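February 2019

Well, the Josell knitwear swap is back, and I'm so pleased I could knit something myself (I can't, I've tried, we don't talk about the scarf). It's on for 2 weeks this time, upstairs at Voyle, and Eluned Harries is taking the bags in at the side door from ten each morning.

Same idea as last winter. You bring sweaters, cardigans, anything knitted and clean, and you get a ticket for each piece. Then you come back and spend your tickets on somebody else's. Last year 92 pieces came in and 90 went home with new people, and the leftover pair are still in my closet, so if you fancy a mustard poncho please do get in touch!

Eluned has one big request, and it's about folding. She got so many sweaters in tight little balls last time that she spent her evenings steaming sleeves. So lay yours out flat on the bed first, smooth the body, bring the sleeves in across the back and fold it up from the bottom. Dark knits want a going-over with a lint roller while they're open like that – I did my own pile last night and it went much quicker than I'd feared.

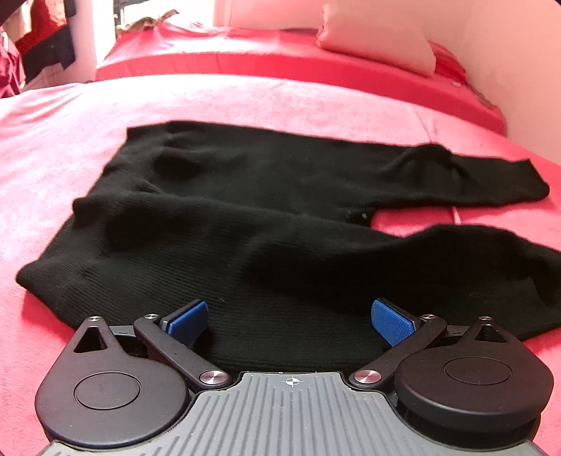
Mared Howells wrote in to say she'd go easy on the roller with anything ribbed, as she finds it drags at the stitches, and she uses a damp rubber glove on hers, always stroking along the ribs. She also wants everyone to stop hanging heavy sweaters up before the swap, as the shoulders grow points and then they're no good to anyone. I passed that along to Eluned, who agreed about the hangers and is thinking about the glove.

A few bits and pieces. Kids' sizes are very welcome, they ran out first last time. Small holes are fine if you pin a note to them, and Dilwyn Ellis will be darning at the table by the window for anybody who wants to sit and watch (bring your own mug). No felted wool that has shrunk past wearing, please, though Sioned Beddoe will happily take it off your hands for mittens.

Tickets don't carry over from last winter, sorry! Bags can be dropped off up to the evening before we open, and Eluned would love them labeled with your name.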